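Heltar (language model)

Heltar is a text-generating language model built by Rardale, a software company. It was trained mostly on manuals, help pages and forum posts, and is used to draft replies for customer service staff.
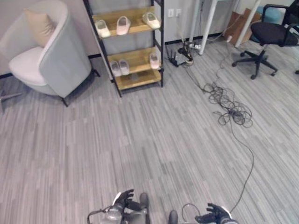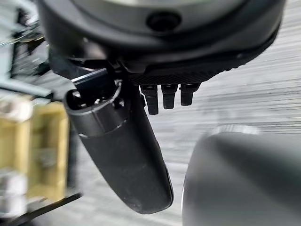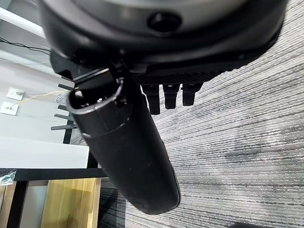 Access is through a paid programming interface - a free tier allows 200 requests a day. Muthoni Nyanda led work on the second version, released in December with support for 12 languages.

Last updated: December
647 shares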